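Household Textile Waste in Kernevano: What Happens to Worn Bed Linen and Towels

Project report, second year, Environment and Society

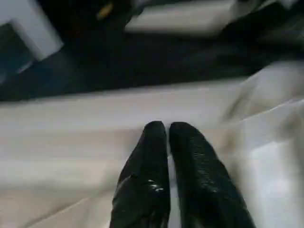

1. Introduction

Most work on textile waste looks at clothing. Bed linen, towels and tablecloths get less attention, although they are heavy, mostly made of cotton or cotton mixed with polyester, and found in every home. Charity shops often refuse them, and clothing banks differ in what they say they accept. This project set out to find what households in Kernevano do with sheets, pillowcases, duvet covers and towels they no longer want.

The project had two parts. The first was a questionnaire delivered to homes in two parts of the town, Penry and the streets by the harbour. The second was a sorting exercise on linen handed in at a collection point in Penry during May. We also read the published guidance from the council and from Piltier, the firm that empties the town's textile banks.

2. Background

Cotton sheets wear out mainly through washing and rubbing. The middle of the sheet goes thin first, where the sleeper's weight rests, while the edges can stay sound for years. In the past it was normal to cut a worn sheet down the middle and sew the outer edges together, a repair known as sides to middle. Several older respondents mentioned it without being asked, and one had a pair of sheets repaired in this way still in use.

Polycotton became common because it dries faster and needs less ironing. It also lasts longer before tearing, but it pills, and the two fibres are difficult to separate. This matters for recycling. Pure cotton can be pulled back into fibre and spun again with new cotton, or cut into wiping cloths. Polycotton absorbs less water, so it makes a poorer wiping cloth and is more often shredded for filling.

3. Method

The questionnaire was one sheet of paper, printed on both sides, with a return envelope. It asked how old the household's oldest sheet was, why the last item was given up, where it went, and whether anyone in the home could sew. We delivered 829 copies and received 367 back. Four questions were multiple choice and the last was left open for comments.

For the sorting exercise, residents were asked to bring linen washed and dry. A total of 1,242 items was collected. Each item was laid flat on a table and checked for a fibre label, then for holes, thin patches, stains and missing fastenings. It was then put in one of 3 grades. Grade A could be used again as it was. Grade B could be used after a simple repair. Grade C was suitable only for rags or fibre.

Where the label had been cut off or had faded, we recorded the fibre as unknown. We had planned to use a burn test on a few threads, but the room we were given did not allow open flames, so this was dropped.

4. Results

4.1 Reasons for giving up linen

The most common reason given was staining, followed by a change of bed size. Wear came third. This surprised us, as we had expected holes and thin patches to be at the top. Households that had moved in recently were more likely to mention bed size, and several said they had been given fitted sheets that were too shallow for a modern mattress.

Towels were different. Hardly any were given up for staining. People kept them until they were rough or frayed, and then moved them down to other jobs such as drying the dog, cleaning the car or lagging pipes.

4.2 Where it went

General rubbish was the answer ticked most often for sheets. The textile bank came second. In the comments, many people wrote that they did not think the bank took bedding. The sign on the bank in Penry says "clothes and shoes", while the guidance from Piltier lists sheets and towels as accepted but not duvets or pillows. The two do not agree, and this is probably the easiest problem in the report to put right.

4.3 Condition of the collected items

Grade B was larger than we expected. The usual faults were a split seam at the corner of a fitted sheet, slack elastic, and lost buttons or poppers on duvet covers. White items were harder to grade than coloured ones because yellowing at the pillow end was easy to see even when the cloth was strong. We changed the rule after the first session so that yellowing alone did not move an item down a grade.

5. Trial repairs

We borrowed two sewing machines from the Werkberg community workshop and repaired a small number of Grade B items. Corner seams were quick. Replacing elastic took much longer than making the rest of the repair, as the old casing had to be unpicked first. Sides to middle worked well on a plain cotton sheet, but the flat seam was difficult to keep straight over the full length, and our first attempt puckered badly at one end.

6. Limitations

People who return a questionnaire about linen are likely to be more interested in it than their neighbours. The collection also asked for washed items, so the dirtiest material probably never reached us. Grading was done by students with a short period of practice, and two of us disagreed often over thin patches. Holding the cloth up to a window helped, but the light changed through the afternoon.

7. Recommendations

The signs on the textile banks should list bedding and towels by name. Bed sizes and mattress depths should be printed on a permanent label sewn into the hem. The Werkberg workshop could offer a short session on corner seams and elastic, with the harder repairs left for a later one. A repeat of the survey should include rented homes above the harbour shops, which our delivery route missed.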